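Verix meter readings missing from the Melnyk food diary

2022-11-28 – posted by Josée Chan, Brenumska support 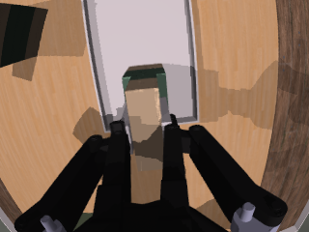

The customer, Jianguo Jia, uses a Verix blood sugar meter and sends his readings to the Melnyk diary on his phone. Readings taken before breakfast show up. Readings taken after dinner do not. He has already reinstalled the app and changed the meter battery. He also asked how to log snacks that come in a small box, like the brown and green one on the tray. Those go in by hand under Other foods, with the carbs per serving taken from the label, and they have no effect on the sync.

Steps so far

Checked the account. It holds 3,837 readings going back to March, so the link between meter and diary has worked before.

Asked for the meter log. It shows 14 evening readings that never reached the diary. All of them were tagged "after meal."

Turned the meal tag off and took a test reading. It came through in roughly 60 seconds.

Turned the tag back on and took another. Nothing arrived, and the diary logged error 813.

Cause

Error 813 means the diary has no meal time to match the tag to. Mr. Jia's dinner time was blank in his profile. Breakfast was filled in.

Fix

Open Profile, then Meal times, and enter a time for dinner. Save, close the app and sync the meter again. The missing readings stay on the meter until they are sent – do not clear its memory first.

Mr. Jia did this and all the evening readings came in. Two had the wrong hour and he corrected them himself. He will ask his clinic about the numbers, as we can't advise on doses or targets.

Status: closed. Passed to the app team to add a warning when a meal time is blank.

Recent tickets
Tillia reminder sounds twice
Changing units on the Verix meter
Sharing the Melnyk diary with your clinic

Contact support | © 2022 Brenumska | Back to top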